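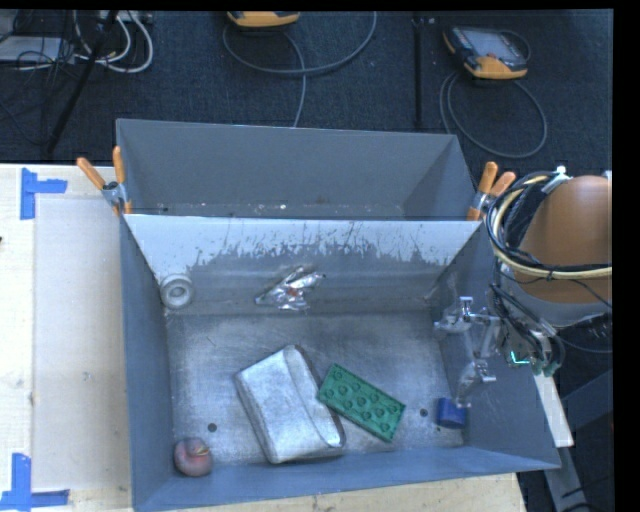
4.2 Remote control versus hand guiding

Figure 3. The bin-clearing workspace, with six objects in the front bin and the gripper over its right side.

It is often claimed that a few hundred demonstrations are enough for a picking task of this kind. We doubt it. Bennani collected 300 demonstrations by remote control and Kushwaha 400 by guiding the arm by hand, all on the Undham setup, and neither set produced a policy we would call reliable. The hand-guided motions looked smoother, but smoothness was never the goal. Both policies did worst on objects resting against a wall, as the reddish-pink one does in Figure 3, and on shiny packaging such as the foil near the back wall.

The Rathore baseline was trained on 3000 demonstrations and does better – though its authors report only trials in which the first grasp made contact. Scored that way, our own numbers would also look good. We therefore count every attempt, including those the operator stopped early, and we make no claim about bins of another shape.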